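厨房柜门关不严，一到夜里自己弹开，怎么办？

发帖：半夜听门响 2024年6月25日

去年10月搬进Nillton小区的二手房，厨房是前任房主留下的，他说这套Grube柜子“再用二十年没问题”。我用了八个月，问题来了：灶台旁边那扇木门，白天老老实实关着，夜里两三点“咔”一声自己开一条缝。家里猫已经不信任这扇门了，我也差不多。

试过的办法：垫纸片（掉了），贴双面胶（关得太严，差点把拉手拽下来），对它说好话（无效）。问过一家上门维修的，报价3,360，建议我整排换新。我只想让一扇门闭嘴，没打算重新装修。请教各位，该从哪里查起？

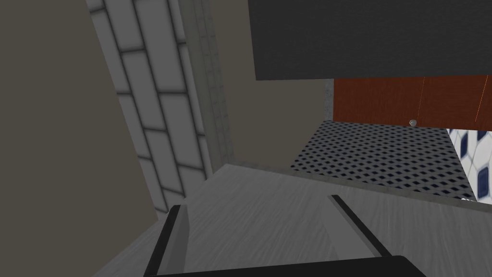
螺丝刀先生的回答

圆拉手的木门，常见的毛病就那么几样，按顺序查，别一上来就掏钱。

先看铰链。打开门，抓住门板外侧轻轻往上提，如果能晃，就是固定螺丝松了。拧紧以后还晃，说明螺丝孔已经滑丝，往孔里塞两根蘸了白胶的牙签，掰断，晾一夜，再把螺丝拧回去。这个偏方看着寒酸，我家有扇门靠它撑到现在，比我的膝盖争气。

再调缝。常见的暗铰链上有两颗调节螺丝，靠前那颗管左右，靠后那颗管进出。一次只转半圈，转完关门看看，再转下半圈。一口气拧到底的人，通常第二天会来发第二个帖子。

最后看碰珠或磁吸。用久了吸力会变弱，也可能是铁片歪了，没对准。Lerkard五金店里一包5个，够你折腾好几扇门。夜里响多半和温差有关，木头白天胀晚上缩，刚好把半吊子的磁吸挣开。

顺便说一句，双面胶残留用吹风机吹热了再揭，别拿刀刮，漆面会记仇。

Helmut Brinkmann的回答

楼上说得对，补充一点：先查柜体有没有放平。我那套Plovetti的柜子也闹过这个，铰链换了两轮，花了292，后来拿水平尺一量，整个柜子往前倾。调了调脚，门就乖了。换下来的铰链还在抽屉里，谁要谁拿走，运费自理。

如果是吊柜，没有脚可调，那就得看墙上的挂码，一个人别逞强，先把里面的碗拿出来。

路过的橘子的回答

我家的也开。用橡皮筋把拉手绑在隔壁拉手上，绑了三年。客人来了就说是防小孩的，我家没有小孩。

半夜听门响的补充

提了一下门板，果然晃。牙签已经塞进去了，正在晾。橡皮筋方案留作备用，家里刚好有。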